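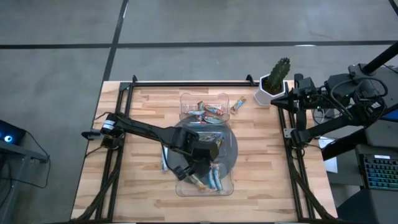
How should wrapped snack bars be stored in a shared break room? Individually wrapped bars keep best in clear, open containers on a dry surface, away from direct heat, with the bars that expire first placed within easiest reach.

The following guidance applies to all Goston pantry areas and replaces the sheet issued in July.

Sorting. Empty the outer cartons before stocking. Bars with torn or open wrappers are to be discarded. Read the date on each wrapper and set aside any bar with fewer than 30 days remaining. These go out first.

Containers. Small clear trays are preferred for daily use, as staff can see what is left without handling every bar. A large clear bowl may be used for mixed flavors. Trays should not be filled above the rim. 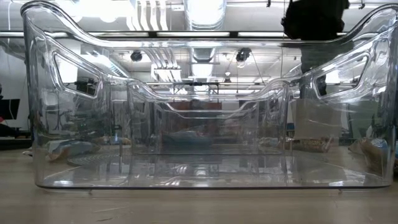

Reserve stock belongs in a lidded container on the lower shelf, with 2 flavors at most in each. Wash clear plastic by hand in warm water with mild dish soap and dry it with a soft cloth. Abrasive pads leave scratches that hold dust – they are not to be used on any tray, bowl or bin. Containers must be fully dry before bars are returned to them.

Placement. A turntable is useful on deep counters, where items at the back are often forgotten. Trays should sit flat and leave enough room to turn without striking the wall.

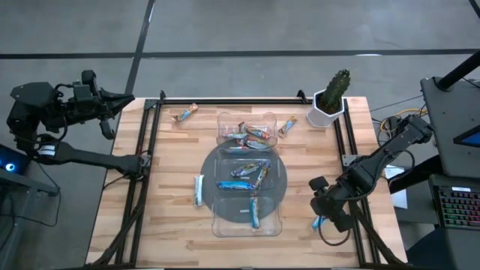 Loose bars should be returned to a tray at the end of each day and the counter wiped down. Potted plants may remain on the counter, but must be moved before watering.

Requests for additional trays may be sent to Faustino Espinoza, Pantry Services, Room 22.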